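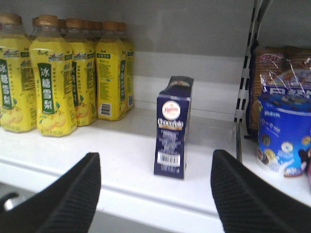 Student Projects > Retail Studies > Reports

Search reports Go

3 min read

Shelf gaps and single cartons

Our brief from Cordeiro claimed that a product standing alone sells better than one in a row. I doubted it then and I doubt it now. The chocolate milk carton had clear white shelf to the right of the yellow pear drinks, and yes, the dark blue shows up well against them. Showing up is one thing. Selling is another.

We asked 50 shoppers in June which drink they noticed first, and 21 named the milk. The Gralleck handout calls that a strong result. I don't see how, with no second layout to compare it to. We also never asked who likes chocolate milk.

I would want the carton put back in a row and the same question asked of 90 people before repeating the claim.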